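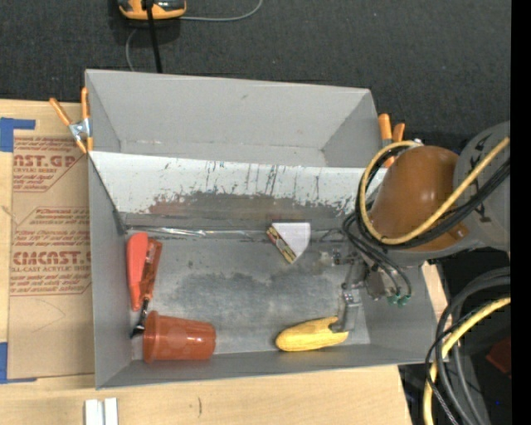
The open grey bin, with its scuffed floor and white sloping panel.

Feb 22, 2019

Munther Kanaan recorded the second Tukgate album in a former print shop in Kedley, with eight microphones and no click track. The band had played the songs live for two years and the tempos drift by design.

"The drummer speeds up into every chorus," Kanaan says. "If you fix that, the guitars sound late. So we left it alone and edited between whole takes."

Tracking began in July and filled 36 reels of half-inch tape. Each reel was transferred to computer the same night, then wiped and used again if the take was poor. By the end the session folder held 2,646 files, most of them false starts.

The bass was split two ways. One signal went straight to the desk. The other ran through a Girner valve amp, with everything under 400 hertz filtered out so the two would not fight. Kanaan prefers this to compression – "it keeps the front of the note" – and has used it on every record since the first Awad EP.

Vocals took longer. The singer wanted the room sound, but the room has a hum at 50 hertz from the mains, and it got into the quiet verses.

"We moved her three metres toward the door and turned the microphone side-on," he says. "The hum dropped enough to leave in. You can hear it at the start of track four."

Mixing was done on the same desk over nine days. Kanaan kept the reverb to a single plate and panned the two guitars hard left and right. The vinyl edition has a different running order, with the longest song moved to the start of side two, where the grooves are widest.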